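Search this site
Search

2 min read

So I finally watched a whole Kaimal game, start to finish, and I'm hooked! My cousin plays rec hockey and swears by them, but I always fell asleep by the second period (sorry, Kaimal).

Usis came in with the better power play and left with 18 penalty minutes, which pretty much tells you how it went. Kaimal scored with 2 minutes left — off a skate, I think, and I've watched the replay way too many times — and all 537 of us in the Handgate rink went nuts. My throat still hurts. Preseason starts in August and I'm already looking at tickets.

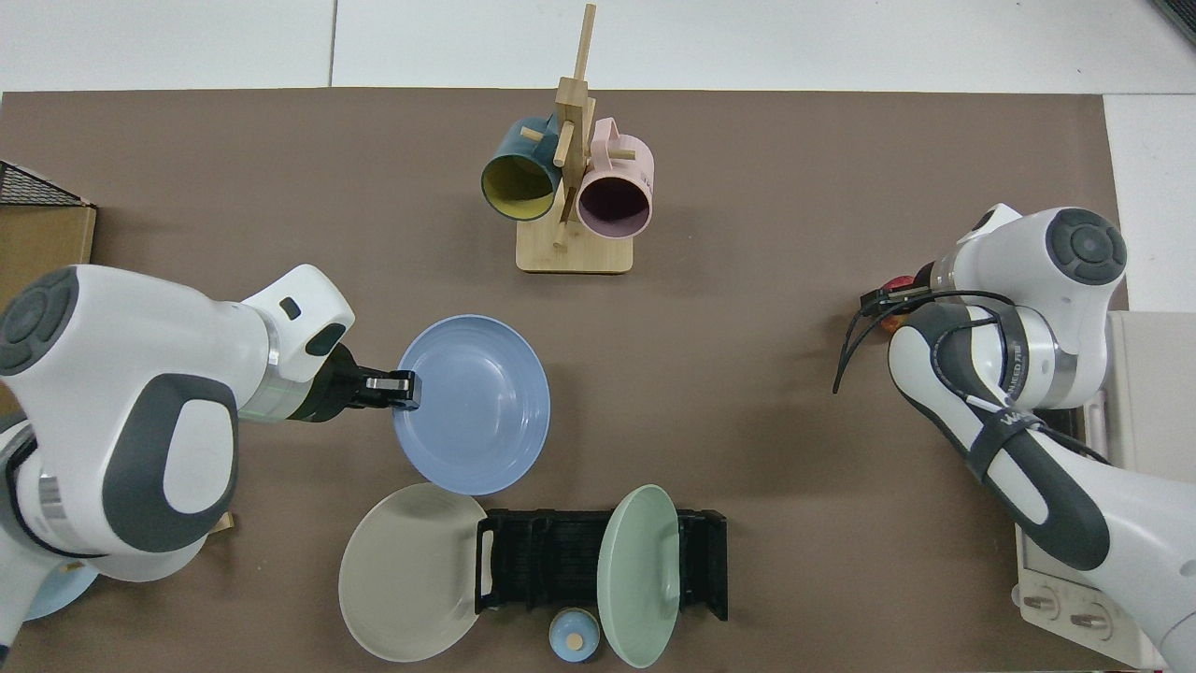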